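Materials and Surfaces > Ages 8 to 11

Why Are Some Tabletops Black?
2021-06-20
By Hajnalka Katona

A tabletop is the part of a table that does the work. It has to be flat, stiff and level. It also has a color, and the color changes how easy the table is to use.

Light and dark surfaces

When light lands on a surface, part of it bounces off and part of it soaks in. Bouncing off is called reflection. Soaking in is called absorption. A white surface reflects most of the light that reaches it. A black surface absorbs most of it.

Your eyes find the edge of an object by comparing it with what is behind it. The difference is called contrast. Gray metal on a black table has high contrast. A black cable on the same table has low contrast and is harder to pick out.

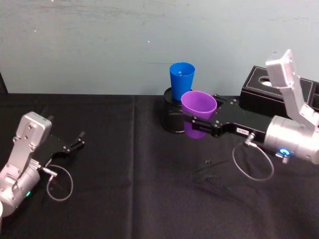 Matte and shiny

Color is only half of the story. A surface can also be matte or shiny. A shiny surface is very smooth, so light leaves it in one direction and makes a bright spot called glare. A matte surface has tiny bumps. Light leaves it in many directions, and the glare is spread out - you may not notice it at all.

Test it yourself

You need one sheet of black paper, one sheet of white paper, a steel spoon and 4 grains of uncooked rice.

1. Lay the sheets side by side on a table.
2. Put two grains of rice on each sheet.
3. Step back until you lose sight of the rice on one sheet. Write down which sheet it was.
4. Repeat with the spoon - one sheet at a time.

Words to know: absorption, contrast, glare, matte, reflection

Contact the Tilley science desk | © Tilley | Back to top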